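Nesley Shape Blocks: Setting Up the Board

1. Lay the maple board flat on a level table.
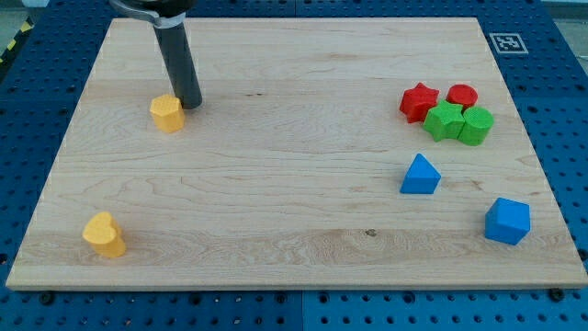

2. Stand the blocks upright on the wood, with the shaped face on top.

3. Sort by color. Leave a wide space between the yellow group and the others.

Note: The grain and small dark knots are natural and do not affect use.

Caution: Small parts. Keep blocks away from children under 2.

4. When finished, wipe the board with a dry cloth.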